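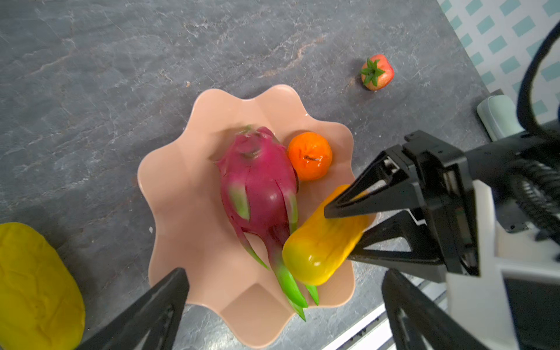
Foods and Plants, Unit 7: What Counts as a Fruit
By Delyth Vaughan
April 25, 2019
7 shares | 0 comments

Read this before the lab. You will need the terms in bold on the board, so copy those down first.

In the kitchen we sort produce by taste. Sweet things are fruit and savory things are vegetables. A botanist sorts by plant part. A fruit is the ripened ovary of a flower, usually with seeds inside. By that rule peppers, squash and cucumbers are all fruits, and carrots and lettuce are not.

Berry. Fleshy all through or hollow, from a single ovary, usually with many seeds. Bell peppers and chili peppers are berries. They are both grown as forms of the same species, Capsicum annuum, although some hot chilies belong to other species.

Dragon fruit is also a berry. It grows on a climbing cactus. The scales on the skin are bracts — small leaf-like parts — and the tips often stay green after the skin has turned. The flesh is white or red depending on the variety, and the seeds are small, black and eaten with it.

Hesperidium. The citrus type of berry. It has a leathery rind with oil glands and an inside divided into segments. Oranges, mandarins, lemons and grapefruit all go here.

Accessory fruit. Most of the flesh comes from some part other than the ovary. In a strawberry it is the receptacle, the end of the stem that held the flower. The "seeds" on the outside are the true fruits and are called achenes. The green cap is the calyx.
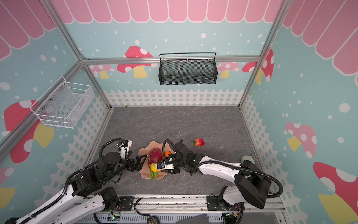

Fig. 1. Dragon fruit, small orange, yellow pepper and two green chilies on a wavy-edged dish, with a strawberry to the right. Berry, hesperidium and accessory fruit.

Storage

Strawberries go in the refrigerator unwashed. Wash them when you are ready to use them. Peppers keep best a little warmer than most refrigerators run, so use the warmest part and keep them dry. Oranges can sit out for several days and last longer cold. None of the kinds in Fig. 1 gets much sweeter after picking — buy them ripe.

For the lab

Work in pairs. Cut the pepper and the orange crosswise, sketch each half and label the wall, the seeds and the chambers or segments. Cut the strawberry lengthwise. Wear gloves for the chilies and do not touch your face. Sketches go to Wyn Humphreys by the end of the period. The Lenesville section uses the same sheet in May.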